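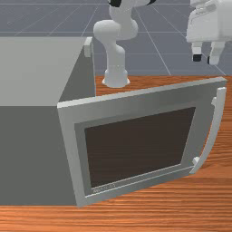 Getting the microwave properly clean (and keeping it that way)

I love a clean microwave. I know how that sounds! But it's the one thing in my kitchen that gets used several times a day and wiped about once a season, and every time I finally get round to it I wonder why I put it off, because the whole job is over before the kettle has boiled for the second cup.

Start with steam. Take a wide bowl that you know is microwave safe, half fill it with water and drop in two thick slices of lemon. White vinegar works just as well, a couple of tablespoons of it, but then the kitchen smells like a chip shop until bedtime. Stand a wooden spoon or a wooden skewer in the bowl so the water doesn't suddenly boil up when you touch it. Heat it on full until the window has steamed over, then leave the door shut for five minutes. Don't skip the wait. The steam is doing your scrubbing for you.

Lift the bowl out with oven gloves and go in with a damp cloth. Do the ceiling first, then the walls, then the floor. The ceiling is where soup goes, and porridge, and I once found a pea up there that must have been with us since December.

The turntable and the ring underneath go in the sink with ordinary washing-up liquid. Let the glass cool before it meets the water. While they're soaking, pull out any crumbs from the dip in the middle where the turntable sits — an old soft toothbrush is perfect.

Now the door, which people forget! Wipe the inside edge all the way round, and the part of the body it closes against. Grease builds up there in a thin line and after a while the door starts to feel sticky when you open it. Use a well wrung cloth and a drop of washing-up liquid, nothing scratchy, and dry it afterwards. If the door is bent, or doesn't shut flat, or the catch is loose, stop using the microwave and get somebody qualified to look at it.

Stubborn brown spots

Mix bicarbonate of soda with a little water until it's like toothpaste, dab it on, have your tea, wipe it off. Then wipe again with clean water, as bicarb leaves a white bloom when it dries. Leave the small cover on the inside wall alone apart from a gentle wipe. Mine looks like stiff card and I very nearly peeled it off the first week I had it, thinking it was packaging. It's meant to be there!

Smells

Burnt popcorn is the worst, with fish a close second. Do the lemon steam, then leave the door open for an hour, then put a small open dish of bicarb inside overnight. Take it out before breakfast. I stick a note on the door, having heated a dish of bicarb along with my porridge more than once.

Coffee grounds are good too, dried ones, in an egg cup. My neighbour Tove Kragh swears by them and her kitchen always smells wonderful, though that may be the baking.

Keeping it clean

Cover everything. A plate turned upside down over the bowl does the job, or one of those vented plastic lids. I bought mine from Riis on the corner and it has been through the dishwasher so often that it's gone cloudy, but it still fits every plate in the house. Leave a gap for the steam to get out.

Stir halfway through. Food that is stirred spits far less, and it heats more evenly, so you don't get that lovely mix of boiling edges and icy middle.

Keep a cloth close by and wipe spills while they're still fresh. I hang mine on a little hook inside the cupboard next door and it gets used every day now — when it lived under the sink it never did.

And check the air vents now and then. Unplug first, then run the soft brush of the vacuum cleaner over them. Don't store baking trays or tea towels on top if your handbook asks for clear space there. I used to pile everything up on mine, bread included.

Next time: limescale in the kettle, and what I do with all the leftover lemon halves!

Comments

Nurkwood: Tried the lemon one tonight and the whole thing wiped clean in one go. Very pleased. The lemon was a sad old one from the back of the fridge and it still worked.

Þröstur Eskildsen: Does bottled lemon juice do the same job? I never have fresh ones in.

Reply: Yes, it does! Two tablespoons in the water is plenty.

Plutis33: I peeled off the card bit. Had to order a new one. Wish I'd read this first.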